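Dedley hand gripper

The Dedley hand gripper is a two-fingered tool, held in the hand and used in pairs, with which a person performs a household task so that the movements can later be repeated by a robot arm. It was designed by Vandana Rana at the Pundalley workshop, and is best known for the long comparison with its rival, the Sulex, which gave both tools most of their present shape.

Design

The fingers are flat black pads that tilt towards each other and are carried on a set of linkages. The pivots run in brass bushings, a choice Rana defended cheerfully for years against everyone who wanted plain plastic holes (they are cheaper, and for the first month or so you would hardly know the difference). Each pad has small round holes along its narrow edge, so that different facings can be tried without taking the whole finger apart.
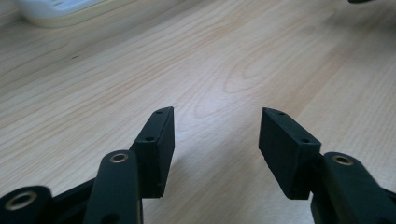 The Sulex, by contrast, moves its fingers along a straight slide. This keeps the tips at a constant height as they close, a real comfort when picking up something thin from a flat table, and early users who came to the Dedley from the Sulex often complained that they kept knocking the tabletop. Rana's answer was to shorten the links by 6 mm, and later to round off the corners of the pads, after which the grumbling died down a good deal — though it never quite stopped.

The Pundalley comparison

The comparison began one July under Santosh Rawat, who had been asked to settle which of the two tools the workshop should keep. He chose 15 everyday tasks, among them stacking cups, opening a zipped pencil case and folding towels, and had each one done over and over with both pairs of grippers. By the end the log held 1491 attempts, all written up by hand in a set of notebooks that are still a pleasure to read, not least for Rawat's remarks in the margins about his aching thumbs.

Cloth proved the hardest going. A towel folded into a square has several layers at its edge, and a gripper may take hold of all of them or only the top one, depending on how far the fingers have been pushed in before closing. The Sulex tended to slip off thick terry, while the Dedley held on well but was slower to let go.
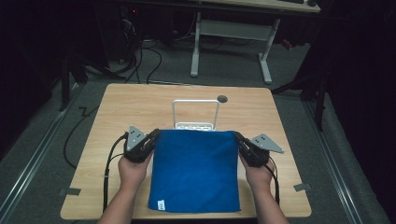
Rawat's final notes came down gently on the side of the Dedley for cloth and soft goods, and on the side of the Sulex for small hard objects such as coins and keys. The workshop kept both.

Later versions

A third version, made with the Goel controller in mind, has a lighter trigger spring and weighs 40 grams less than the second. The older pads still fit it, and many people prefer them.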